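Kozma Aufenthaltstitel- und Kontingentverwaltung
Fachverfahren für Arbeitgeber mit Beschäftigten aus Drittstaaten
Hersteller: Grusalden Software
Artikelnummer 664

Übersicht | Funktionsumfang | Technische Daten | Lieferumfang | Zubehör | Downloads

Kozma ist eine Serveranwendung zur Verwaltung von Aufenthaltstiteln, Arbeitserlaubnissen und betriebsbezogenen Kontingenten. Sie richtet sich an Personalabteilungen und Zeitarbeitsunternehmen, die Nebenbestimmungen und Gültigkeitszeiträume über mehrere Standorte hinweg nachhalten müssen. Das Verfahren ersetzt keine Rechtsberatung und trifft keine Entscheidung über die Zulässigkeit einer Beschäftigung.

Funktionsumfang

Je Beschäftigtem wird ein Datensatz mit Titelart, Rechtsgrundlage, ausstellender Behörde, Gültigkeitsbeginn und Gültigkeitsende geführt. Nebenbestimmungen werden als Volltext und zusätzlich verschlüsselt nach dem mitgelieferten Katalog erfasst. Beschränkungen auf einen bestimmten Arbeitgeber, eine Tätigkeit oder einen Ort sind getrennt auswertbar.

Die Fristenüberwachung arbeitet mit drei frei einstellbaren Vorlaufstufen. Voreingestellt ist die erste Stufe auf 200 Tage, die zweite auf 100 Tage vor Ablauf; die dritte Stufe ist ab Werk deaktiviert. Wiedervorlagen werden an die hinterlegte Sachbearbeitung und deren Vertretung gesendet. Eine quittierte Wiedervorlage bleibt im Protokoll erhalten und kann nicht gelöscht werden.

Kontingente werden je Standort und Tätigkeitsgruppe angelegt. Bei Überschreitung wird die Zuordnung gesperrt oder mit Warnhinweis zugelassen, abhängig vom Rollenprofil. Befristete Kontingente werden am Ende der Laufzeit nicht automatisch fortgeschrieben.

Technische Daten

Betriebsart: lokal oder im Rechenzentrum Kistitz
Datenbank: PostgreSQL, im Lieferumfang nicht enthalten
Client: Webbrowser, keine lokale Installation
Anmeldung: LDAP oder interne Benutzerverwaltung
Dokumentenablage: PDF/A, TIFF
Schnittstellen: CSV-Import, XML-Export, REST (nur lesend)
Protokollierung: feldgenau, mit Zeitstempel und Benutzerkennung
Sprachen der Oberfläche: Deutsch, Englisch

Lieferumfang

Serverpaket, Schlüsselkatalog für Nebenbestimmungen, Administrationshandbuch (PDF), Lizenzdatei. Die Lizenz wird je Mandant ausgestellt. Eine Übertragung auf einen anderen Rechtsträger bedarf der Zustimmung des Herstellers.

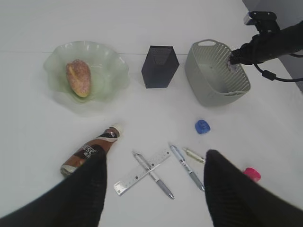

Zubehör und Erweiterungen

Lunwood Belegmodul
Erfasst Passseiten und Zusatzblätter über TWAIN-fähige Scanner und ordnet sie dem Datensatz zu. Die maschinenlesbare Zone wird ausgelesen und gegen Name und Geburtsdatum geprüft. Abweichungen werden angezeigt, aber nicht automatisch korrigiert.

Kozma Prüfbericht
Erstellt stichtagsbezogene Listen für Betriebsprüfungen. Spalten und Sortierung sind konfigurierbar. Personenbezogene Felder lassen sich je Bericht ausblenden.

Hinweise zur Aktualisierung

Der Schlüsselkatalog wird jeweils im März aktualisiert. Vor dem Einspielen ist eine Datensicherung anzulegen. Mandanten mit eigenen Schlüsseln prüfen nach der Aktualisierung die Zuordnungstabelle unter Verwaltung > Kataloge > Abgleich.

Stand der Produktangaben: 19. November 2021
Technische Änderungen vorbehalten.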